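Chapter 7
Comparing Grippers Without Fooling Yourself

Every gripper on the market has a success rate, and almost every one of those rates is close to perfect. If you took the sales sheets at their word, the choice between two products would come down to price and bolt pattern. Then you mount the thing on your own arm, put it in front of your own parts, and it drops one in the first morning.

Chapter 6 covered how a trial is set up. We now ask what a trial is worth once it has been run, and the short answer is: less than the person who ran it thinks.

Take a case that Samina Mengal used for years in her evening course at Vesham. A small shop, Narnero, wanted to pick between two parallel grippers. Each was given 20 grasps on the same bracket. The first gripper missed once and the second missed three times. The shop bought the first. When Talha Mengal went back and repeated the trial with the order switched, the second gripper came out ahead. The bracket fixture had been working loose through the day, and whichever gripper went last got the worse fixture. The shop had measured a screw.

Very little in that story is unusual. Short trials are cheap, so people run short trials. Then they write the result down with a decimal point in it.

Simulation is often offered as the cure. A simulated fixture doesn't loosen, and you can run 1015 attempts overnight and go home. Yaw Kyei's group at Berchtold did just that with a panel-and-cabinet task, and their report makes good reading for anyone who believes a large number settles an argument. More attempts will shrink the error that comes from chance. They do nothing for the error that comes from a wrong friction value, and a wrong friction value will be wrong in exactly the same way every time.

There is also the matter of what a rendered view can tell you. Contact is the thing we care about most in a gripper test, and it is the thing a single view is worst at showing.
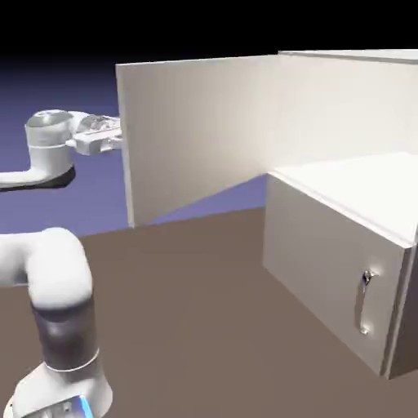
Figure 7.1. Simulated two-arm setup. The fingers of the far arm appear to touch the edge of the upright panel, or may sit just in front of it.

Before you accept any claim of a grasp, ask for the contact data that goes with the view. If there is none, score the attempt as unknown. Shamim Khokhar's scoring rules, printed on page 31, have a column for this, and students hate using it. Use it anyway.

The rest of the chapter takes up three questions. Section 7.1 deals with trial order and drift. Section 7.2 asks how many attempts are enough to tell two grippers apart, and when no number will do. Section 7.3 looks at changing the controller and the gripper at the same time, a habit that has ruined more comparisons than bad hardware has.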